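From the Trial Bench: The Tellberg Hand, Two Months In

Many of you have written to ask how we are getting on with the Tellberg hand, and I'm sorry it has taken me until December to sit down and answer properly. The short version is that we like it a good deal, and that Jasper Stevens would like it even more if somebody would fix the setup software.

For those who joined us over the summer, the Tellberg is a five-week rental package aimed at small shops and teaching labs. You get the hand, a wrist adapter, a license for the Skasta control program and a phone number that real people answer. We renewed ours once, which probably tells you something already. The rental comes to $2,068 per term, and buying the protective case separately adds another $53 – a bit cheeky, I thought, for something you would never want to ship without one.

Mounting it took Jasper most of a morning. The printed guide is clear enough up to the wrist and then gets rather breezy, so do call the support line before you start on the cables. Wenceslao Camacho talked us through the whole thing very patiently, and he stayed on while we ran the first calibration, which needs 30 minutes and can't be paused for lunch (we asked).

Since then we have kept to everyday jobs with everyday things, the kind you could pick up at any hardware store. Cups, storage bins and screwdrivers make up most of our list, and I have grown quite fond of the yellow cup. Thin handles lying flat on the table are still the hardest for us, and Henk Claeys has promised to share the grip settings he uses over at the Puvdale workshop. We will pass them along as soon as they arrive.

What I appreciate most is how easy it is to read the arm while you work beside it. The status lights are bright, and I can check them from my stool without leaning in. I do wish the package came with a few decent cable clips, though!

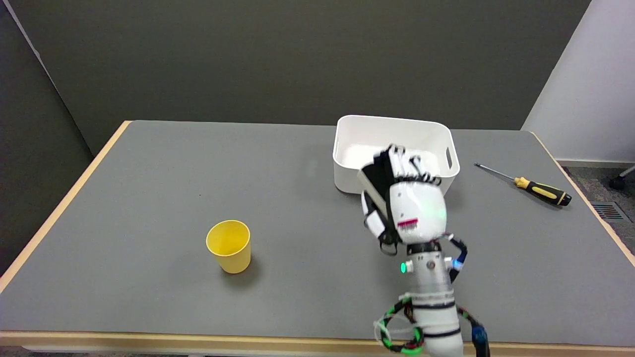

Booking a Trial of Your Own

Members can reserve a term through Pieter Verbruggen at the front office. Please mention which arm you plan to use, as the adapter has to be ordered to match, and ask him for our setup notes while you're at it.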